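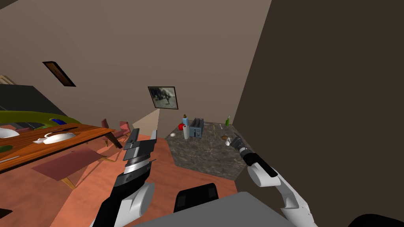
Department of Home Economics, Greten College

Chapter 4: Sharing the Cost of Food

I learned to budget in a share house in Rumum, and I learned it badly. We had one kitty, one fridge and a shopping list that everybody added to and hardly anyone crossed off. By March we'd spent $866 on groceries and I was still eating toast for dinner!

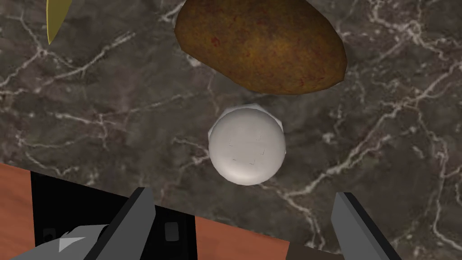 Reading time: 29 minutes

So this chapter is about splitting food costs fairly – a bigger job than dividing the docket by the number of people at the table. Who eats at home? Who buys the good cheese? We'll start with the Cheng Street household, whose grocery bill came to $2851 over one term, and work out each person's share three different ways. 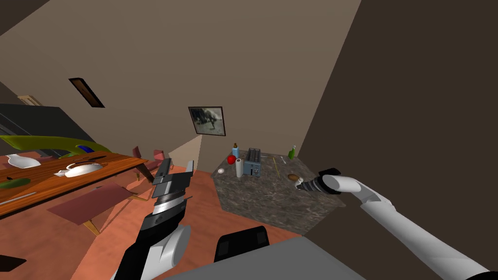
A fair split starts with a list of what gets shared. My own rule (argue with me in class, please) is that anything eaten from a common dish goes in the kitty, and snacks don't. A cucumber on the dining table, like the dark green one here, is kitty food. Your fancy yoghurt is yours. Write the list before anyone shops, because it's much harder to agree once the money's gone.

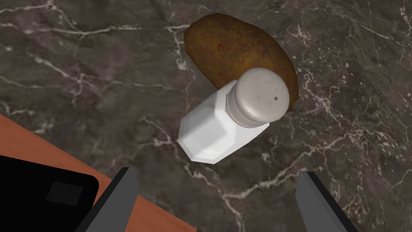 Figure 4.1 Potato and salt: two items for the shared list.

Grab your calculator and turn to the Boto worksheet on page 351. We'll fill in the first column together.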